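## 4. Setting up the Flunside rocker board for the first time

Read this section to the end before anybody stands on the board. Put the board on a level floor and keep one meter free on every side. The maximum load is 100 kg, and this value includes hand weights or a vest.

1. Turn the board upside down and lay it on a blanket.
2. Push the rocker foot into the center plate until you hear a click. Pull once by hand to check that it is locked.
3. Screw in the 4 stop pins. Tighten them by hand only - a wrench can damage the thread.

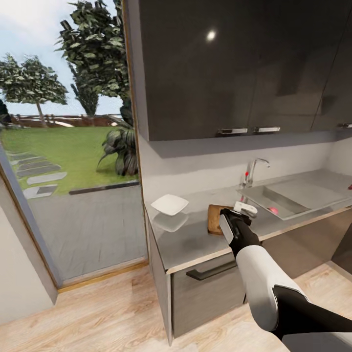 ### 4.1 Choosing the resistance

The board is delivered with two Macapagal rubber rings, one soft and one firm. Beginners and persons who come back after an ankle injury should start with the firm ring, as it makes the tilt slower.

1. Remove the rocker foot.
2. Slide the ring over the neck of the foot, with the wide lip toward the board.
3. Mount the foot again and repeat the pull check.

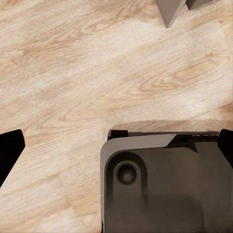

The ring must sit flat on its whole circumference. If one side stands up, take it off, turn it a little and press again. Do not use oil or soap to help it slide.

**Note:** A new ring can smell of rubber. Leave it overnight in a room with fresh air.

### 4.2 First exercise

1. Wear flat shoes or go barefoot. Socks alone are not permitted.
2. Hold the Brakow support bar with both hands, or stand next to a wall.
3. Put one foot on the low side of the board, then the other foot on the high side.
4. Bend your knees slightly and look straight forward.
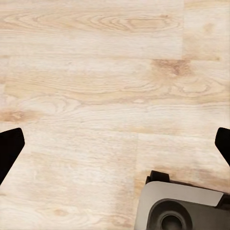
Shift your weight slowly from left to right until the edge nearly touches the stop. Breathe normally and do not lock the knees. Two minutes are enough for the first day - more time brings only tired ankles. Step down backward, one foot after the other, and keep one hand on the bar.

**Caution:** Stop at once if you feel dizzy or have pain in the knee. Children may use the board only when an adult stands beside them.
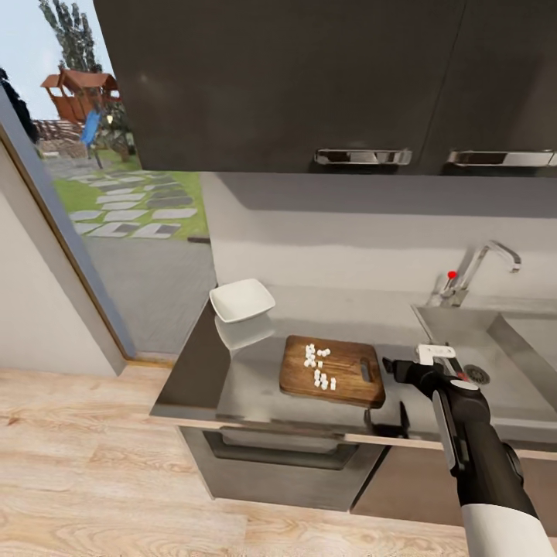 Skerkulach Manual 1,396 - Page 306

### 4.3 After training

Wipe the board with a damp cloth and let it dry standing on its long side. Once a month, check the stop pins and look for cracks in the rubber ring. Replace a cracked ring before the next use.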